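2019-08-26
Prop set, grapes / cup / tray / shoe. Entry by M. Horgan. Costel Văduva to initial the cleaning section when he has read it.

Continued from the sheet on the shelf labels. The labels are done apart from the tableware bin, which still has the old Asante numbering on the lid and the new numbering on the front. Use the front.

Grapes. The bunch has now been handled enough to write down something more useful than "grapes, green." One-piece molding, with the berries fused into a cone. It tapers to a small rounded tip and the wider end is lobed. Berries at the tip are small and tightly packed, and they get larger toward the wide end. Mass on the small balance 54 g, repeated after re-zeroing, same value. Length tip to wide end 145 mm with the steel rule, parallax checked by sighting square to the bench. I did not use the calipers for the length because the jaws press into the tip and the reading drifts.

Compliance: soft at the berries, noticeably stiffer toward the axis. Pressing a single berry with a thumb moves its neighbors. No permanent dent after a minute under the flat of the brass weight. Recovery looked complete by eye, but I have no number for it and would not quote one.

Material is still open. The Flikow packing slip says "soft plastic" and nothing else. The surface has a slight gloss and feels like silicone, but Costel thinks it is a plasticized vinyl on the basis of smell. Neither of us has run anything that would settle it. Until someone does, write "soft polymer, unidentified" on the card and keep the bunch out of the drawer with the polystyrene boxes. If it is vinyl, the plasticizer will migrate and mark them.

Standing: upright on the wide end it is stable on the bench mat and marginal on bare laminate. The lobes are not coplanar. On its side it rolls to the same resting face each time and stays there.

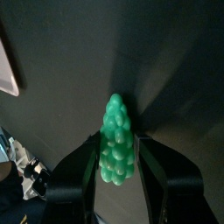
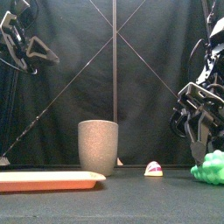
Drusine Workshop, Objects and Materials Section

Color. The card has one word for color and the bunch needs more than that. Under the bench lamps the upper faces of the berries go pale and nearly translucent, and the crevices stay a deeper green. Against the gray top the same piece can look mint at close range and a much brighter green from farther off. I have written "green, light to bright, depends on lighting" and left the swatch box blank. Costel wants a swatch number. The fan deck is matte and the bunch is not, so any number will be an argument later. Left open.

Cup. Gray, speckled. Speckle is part of the finish and does not come off with isopropanol on a swab, so do not keep trying. Rim diameter 90 mm, calipers, taken across two directions with no difference I could read. Foot ring has a rough spot that catches on the cloth. Sand lightly with the wet paper, rinse, let stand. Not done yet.

Tray. Orange and white. Logged under tableware for now, although Costel has it under containers in his copy. We need to agree on one. My preference is tableware, to keep it in the same bin as the cup. The old card has no dimensions at all, only "tray, small." Replace the card.

Shoe. Toy, pink and white, small. It belongs to a pair according to the Benness inventory, but only one is on our list and the bin holds only one. Marked "single" on the card. If the other turns up, weigh both before pairing them. The earlier doll boots differed enough that they had to be listed separately. Check inside for grit before every wash; the last one left sand in the basin.

Cleaning, all four:
Lukewarm water, a drop of unscented dish soap, soft brush for the grapes and the shoe, cloth for the cup and tray.
Rinse until the water no longer foams.
Air dry on the rack. No heat gun on the grapes. The crevices hold water much longer than the outer faces suggest, so turn the bunch once and leave it tip down for the second half of the drying time.
Do not use talc. It was used on an earlier bunch to take the tack off and it packed into the crevices and stayed there.

I put the grapes on the balance before washing and again after the usual drying time, to see how much water was being held. The second reading was higher and came back down after another stretch on the rack. I failed to write down the intermediate value, so treat this as a qualitative result. Repeat with the times logged.

Dust pickup. The grapes collect lint from the black curtain material much faster than the cup does. The lint sits in the grooves and is hard to see except in raking light. A strip of low-tack tape lifts it from the outer faces but not from between the berries. The brush, dry, works better there. Lint roller is no use, wrong curvature.

Wear. Card for the previous bunch gives nearly 800 handlings before the first split, at the wide end, between two lobes. I do not know how those were counted and the initials are not ones I recognize. I have copied the figure to the new card with a question mark. On the current bunch there are no splits and no whitening at the lobes under the loupe. One shallow scuff on a berry midway down, present at intake and noted on the slip.

Storage. Grapes go loose in the shallow bin, on their side, nothing on top. Cup upside down on felt. Tray flat. Shoe in the fabric bag with the tag outside. The bunch stored under the cup in January came out with a ring pressed into it that took days to relax, and the ring was still faintly there when it was retired.

Open items:
Identify grape material. Costel has a contact for a burn test on an offcut, but we have no offcut, and I am not cutting this one. Ask Flikow for a sample.
Foot ring on cup.
Tray: measure, new card, agree on category.
Second shoe, ask Benness.
Old lid label on the tableware bin.

Note added after lunch: Costel reweighed the grapes on the large balance and got the same value to the gram. He also points out that the balance pan was not level, which affects both readings in the tableware log from before the move. The bubble is now centered and the feet are locked. Old tableware values to be rechecked starting with the cup.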